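Ornton no necesita otra estatua de espaldas al río

Llevo 17 años escribiendo sobre urbanismo en esta comarca y pocas veces he visto tanta prisa por colocar un monumento. El ayuntamiento de Ornton quiere levantar uno a los obreros que construyeron el puente de Skarkudbridge, y quiere tenerlo listo en noviembre. La idea me parece justa. El sitio elegido, no.

La propuesta lo pone en la rotonda de la carretera de Wisstead, donde no se puede parar ni cruzar a pie. Quien quiera leer los 674 nombres tendrá que hacerlo desde el coche.
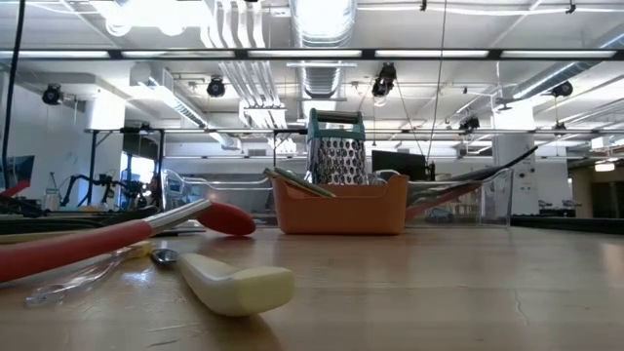 El concejal Bleddyn Wynne defiende que la rotonda es suelo municipal y que no hay que pedir permiso a nadie. Es cierto, pero eso resuelve un problema de la administración y deja sin resolver el del monumento. Los terrenos del antiguo embarcadero también podrían servir. Pertenecen a la familia Assefa, que ya ofreció cederlos por escrito, y desde allí se ve el puente entero.

Se dice que el embarcadero se inunda. Se inunda la parte baja - la alta lleva siete inviernos seca - y cualquier arquitecto sabe trabajar con eso. Lo que falta es abrir el plazo otra vez y preguntar a las familias, que hasta ahora se han enterado de todo por el tablón de anuncios.

Un retraso de unos meses no perjudica a ningún obrero muerto hace un siglo. Pido al pleno que lo vote de nuevo.

Eleri Mathias

Comentarios

marga_t: Mi bisabuelo está en esa lista y a mi madre no la ha llamado nadie.

Vecino227: En el embarcadero no hay aparcamiento. A ver dónde dejamos el coche.

Julián: De acuerdo con lo de la rotonda, es un peligro.

Artículos relacionados

El mercado viejo de Wisstead busca uso
Skarkudbridge: cierra un carril por obras
Cartas al director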